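Evik tray work: July progress report
Prepared by Sigrún Lauritsen for Waltraud Imhof, Brøndum Fund

Dear Waltraud,

Thank you for your patience with this one, which I had meant to get to you before the summer break and which has grown a good deal longer than the two pages you asked for. You did say on the phone that you'd like to hear how the work feels as well as how much of it there is, so I'm taking you at your word!

When I last wrote, we had just moved the arm to the kitchen counter at Flomedthorpe and were collecting examples of one person guiding the gripper through simple pick-up tasks. We had 20 good ones then. We now have 122, of which 81 have been looked over by a second person and marked as fit for training. The rest are waiting for Emil Widmer, who does the second look in the afternoons and is fussier than I am (this is a compliment, and he knows it).

Most of the new examples come from what we've started calling the tray set. The idea is to keep the tray the same and change what is on it, and where, so that the system has to learn from the things themselves and can't lean on always finding them in one spot. We mix hard and soft items on purpose. A button with a firm base gives the gripper something definite to close on, while a plush toy squashes and rolls and can be held in a dozen ways that are all perfectly fine. We record from a fixed camera by the counter and from a small one that travels with the gripper, and each example is saved with both views side by side.
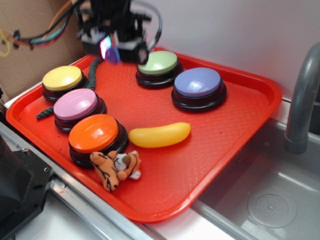
Tray set at the Flomedthorpe counter, from the fixed camera

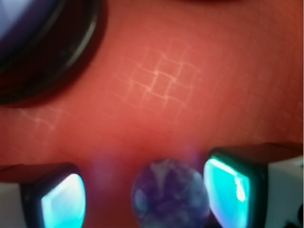
Keeping the two views matched in time took up far more of the spring than I had budgeted for. Þórey Egilsson rewrote the part of Bridow that stamps each recording, and since then we haven't had to throw out a single example on account of drift. Before that we were losing a whole morning's work now and again, and I won't pretend it was good for morale. Her changes are written up in the shared folder if your technical reader would like to see them.

We've also changed how we guide the arm. Auður Kragh noticed that her examples were smooth and mine were full of little stops, because I kept pausing to check where I was. We talked about leaving mine out, and in the end we kept them in but tagged them, so that we can train once with the hesitant ones and once without and compare the two. I'd be glad of your thoughts on whether that comparison belongs in the final report or in a separate note.

As for a first result, we trained a small version on 66 of the checked examples, just to see whether everything was joined up from one end to the other. It reaches for the right item more often than I dared hope and lets go too early more often than I'd like, particularly with anything soft. I would rather not put a percentage on it yet. We haven't run enough trials for the number to mean much, and I know how these numbers travel once they're in a report.

On money, we are within the equipment line and a little under on travel. The people line is tight, mostly on account of the timing work I mentioned, and I may ask to move the travel savings across. Emil is putting the figures together and will send them to you separately.

Next we'd like to add a second tray with a plain, dull floor, and to bring in a few people who have never guided the arm before. Auður has drafted a one-page guide for them, which I'll attach once she is happy with the wording. If you can manage a visit before the autumn, mornings suit us best, and there is always coffee.

With warm regards from all of us,
Sigrún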